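Ticket 3598: Storm reimbursement claim shows as paid, no deposit received
Opened by: Asabe Balogun, Pratdale Finance Office
Assigned to: Mi-kyung Kong, Elliteck Support
Priority: 2
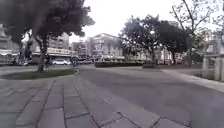 Balogun, 3/14/23, 9:12 am
The state grants portal lists our storm cleanup claim as "Paid in full." Our ledger in Skerkitz still has it as "Pending," and the bank shows no deposit. The claim covers debris hauling and overtime for public works. We need the money posted before the budget hearing. Please check whether the import is failing on our side.

Kong, 9:40 am
I can see the claim. The last portal import ended with error 351 (vendor record mismatch). Can you tell me if the town's vendor number changed recently?

Balogun, 10:05 am
Yes. The state gave us a new one when we switched banks. Tonantzin Bautista in our office updated it on the portal. I don't think anyone changed it in Skerkitz.

Kong, 10:22 am
That would cause the import error. It wouldn't explain the missing deposit. Please call the state payment desk and ask which account the transfer was sent to. In the meantime I'll update the vendor number in your test copy and rerun the import there.

Kong, 11:15 am
Import ran clean in test. Claim status changed to "Paid" and the amount matches the portal. Holding off on the live ledger until the deposit is found, or your cash balance will be wrong.

Bautista, 1:30 pm
Talked to the state. The transfer went to the old account, which is closed, and the bank returned it. They will reissue to the new account. They want a signed form from the finance director first. I-seul Noh is signing it this afternoon.

Kong, 1:48 pm
Thanks. Changing status to Waiting on Customer. Leave the claim as "Pending" and don't post it by hand.

Balogun, two days later, 8:55 am
Deposit is in. It is $1000 short of the portal amount.

Kong, 9:20 am
The portal has a new line for a duplicate equipment rental invoice, removed at reissue. The deposit matches the revised total. Vendor number is now updated in live and the import finished with no errors. Please confirm on your end.

Balogun, 9:47 am
Confirmed, ledger and bank agree. We'll take up the rental invoice with the state separately. OK to close.

Status: Closed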